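4. Drying laundry with the Petham dehumidifier

This section covers the Laundry setting on the Fikance Petham and Petham Plus. Read section 2 (Safety) and section 3 (First use) before you start. If you have the wall-mounted Bassey unit, use the separate sheet supplied with the bracket.

4.1 Choosing a room

The Laundry setting works best in a small room with the door and windows shut. A utility room, box room or spare bedroom is suitable. Do not use the unit in a bathroom or within reach of a tap.

1. Stand the unit upright on a hard, level floor. If it has been carried on its side, leave it standing for an hour before plugging it in.

2. Leave a gap of 20 cm at the back and both sides. Curtains, bedding and loose covers must not be able to touch the rear grille.

3. Check the room temperature. The unit will not start its compressor below 5°C and the snowflake light will show.

4. Plug directly into a wall socket. Do not use an extension lead.

In a bedroom, keep the unit at the foot of the bed and turn the louvre away from the mattress. Turn back the duvet before starting, and leave the sheet as it is.
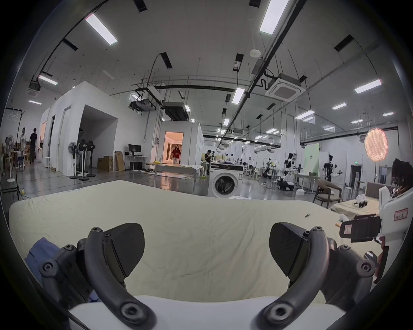
Fig. 7. Bed with the covers off. The sheet may stay on the mattress.

Note: a sheet that is being aired on the bed will take longer than one on the airer. Use the Low fan speed and check it with your hand before making the bed.

4.2 Preparing the load

Wet washing gives off a lot of water in the first hour. Spin it well and the tank will need emptying less often.

1. Run an extra spin if your washing machine has one. Choose the highest speed the care label allows.

2. Strip beds last. Pick up pens, papers, controllers and anything else lying on the sheet before you gather it, and go through all pockets.

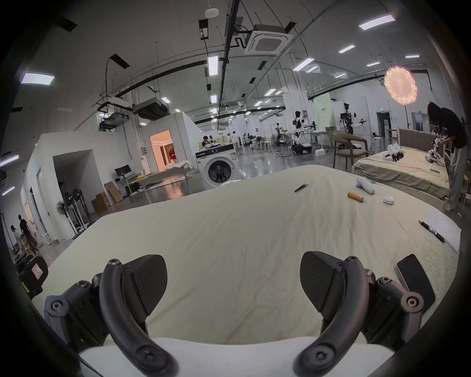

3. Sort heavy items from light ones. Towels and jeans should go on the outer rails, nearest the louvre. Shirts and underwear can go in the middle.

4. Pull each piece flat before you hang it. Take hold of two corners, one in each hand, and stretch the edge between them. Do this over a table if you have one near the machine. Large sheets are easier folded once along their length first.

CAUTION: Do not dry anything that has been in contact with petrol, white spirit, cooking oil or wax polish, even after washing.
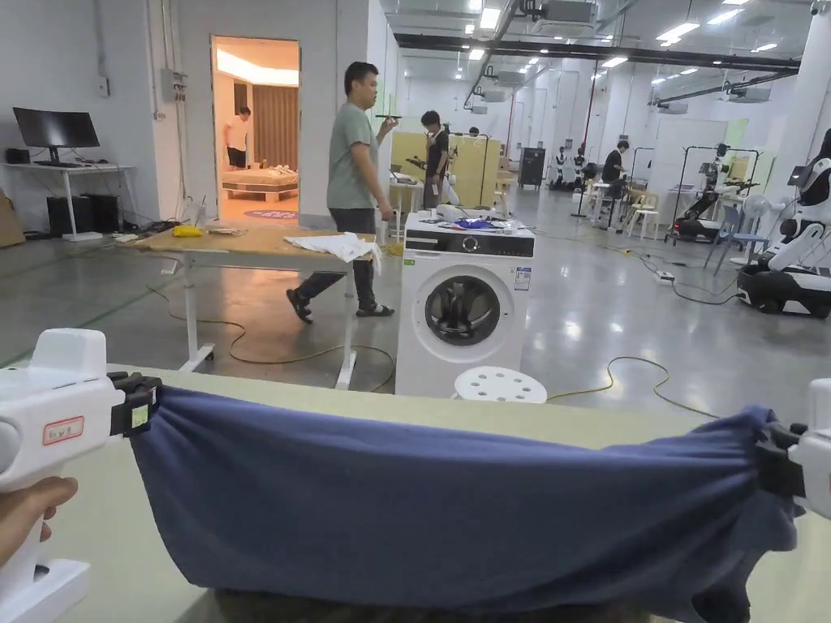

4.3 Hanging the load

The Horton folding airer is sold separately and fits beside the unit without blocking the air. Other airers can be used if they stand firmly and the washing clears the floor.

1. Open the airer fully and push both stays down until they lock.

2. Place it in front of the unit so that the louvre faces the long side. Never hang washing on the unit itself, or over the handle.

3. Leave one empty rail between heavy items. Small pieces such as socks may share a rail.

4. Hold T-shirts up by the shoulders and let the body hang straight, then lower them over the rail at the chest. Dark T-shirts can be turned inside out. Knitwear should be dried flat on the top rails.
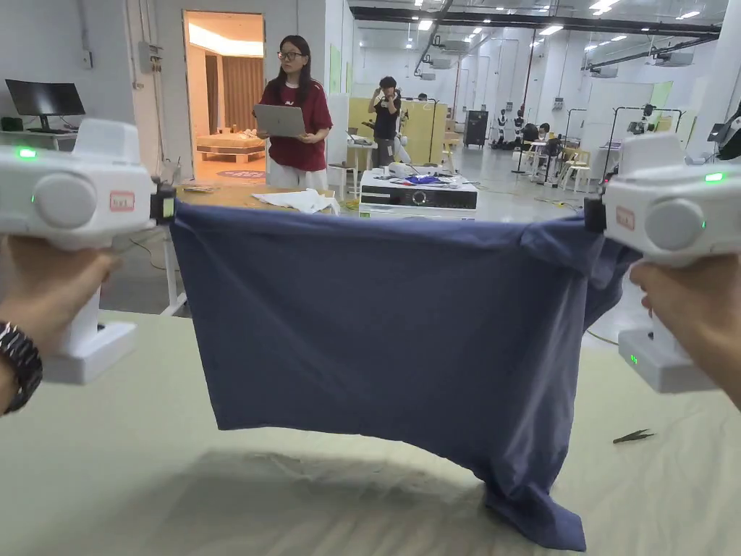
5. Set the louvre to Swing. If only one side of the airer is in use, stop the louvre at the angle you want by pressing Swing again.

4.4 Starting the Laundry setting

1. Push the tank in until it clicks. The tank holds 3000 ml.

2. Press Power, then press Mode until the shirt symbol lights.

3. Choose a time with the Timer button. If you do not set a time, the unit switches off after eight hours.

4. Turn the airer round halfway through if the load is mostly towels.

The fan may run for a few minutes after the compressor stops. Do not unplug the unit until the fan has stopped.

If the tank fills during a cycle, the red light comes on and the unit pauses. Empty the tank, refit it, and the cycle will carry on from the same point.

4.5 After use

Empty the tank, wipe the float dry and leave the tank slightly open. Lint collects on the rear filter faster in Laundry than in the other settings. Vacuum the filter every two weeks and replace it after 3000 hours of running, when the filter light stays on. To reset the light, hold Mode and Timer together until the unit beeps. See section 6 for cleaning the louvre.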